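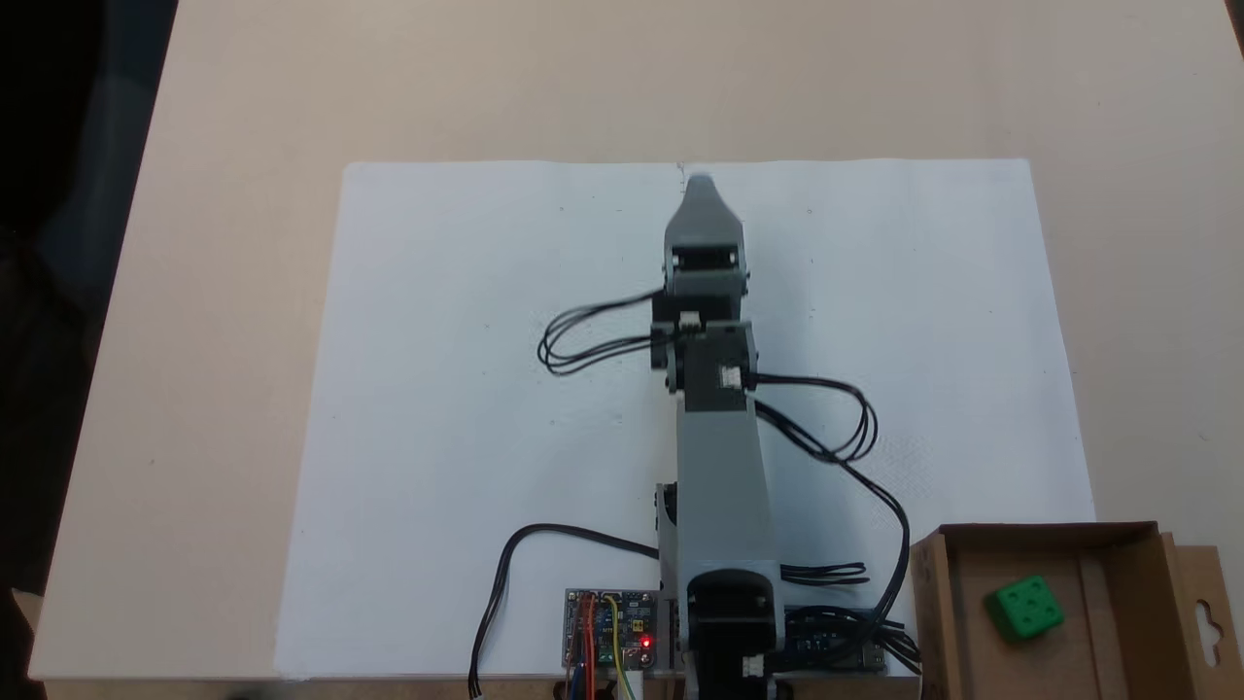 A large sheet of white paper, laid flat on a tabletop.

The Weight of a Blank Sheet

Most people buy paper by the ream and never think about which way it bends. Kristóf Pintér thinks about it all day. He runs the cutting room at Szénási, a paper mill on the edge of Iler, and the first thing he does with a new sheet is hold it by two corners and let it sag.

Paper made on a machine has a grain. The fibers float in water and line up with the direction the wire is moving, the way logs line up in a river. Fold with the grain and the crease is clean. Fold against it and the surface cracks, more so on heavy stock. A book printed with the grain running the wrong way will fight the reader every time it is opened.

"People send it back and say the glue is bad," Pintér says. "The glue is fine. They ordered it sideways."

Szénási has 51 employees, down from 123 when Pintér started as a stacker. The big office paper contracts went to larger mills years ago. What kept the doors open was large, plain, uncoated sheets, sold to map printers, dressmakers, architecture schools and a few painters who drive out to pick up their own. A normal shift turns out 4000 of them.

The recipe is short. Cotton waste and wood pulp go into the vat with chalk, which keeps the finished paper from turning yellow, and a little starch to stop ink from spreading. The rest is pressing and drying, and drying is where most of the trouble comes from. In October, when the heating goes on in the building, the air loses its moisture and the edges of a stack dry out before the middle does. The sheets curl up like a dish. The cure is to wrap the stack and leave it alone for a few days, and customers do not like to hear that.

Offices think in standard sizes. The long side of an A4 page is 297 millimeters, and a whole world of folders, trays and envelopes has been built to fit it. Anything bigger has to be stored flat or rolled, and rolled paper remembers. Pintér tells buyers to unroll it the evening before they need it and put books on the corners. Rolling it backward to take the curl out leaves small dents that show up later under pencil.

One of the mill's steady customers is Sekar, a pattern-cutting studio that goes through more paper in a season than some schools do in a year. The cutters there want a sheet that is stiff enough to trace around and soft enough to take a pin. They turned down three samples before settling on one, and it is still listed in the Szénási catalog under the name Skomico, after a machine the mill no longer owns.

Pintér keeps the offcuts in a drawer under his bench. The narrow ones become bookmarks, and the wider ones go home with him for shopping lists. He writes them along the grain.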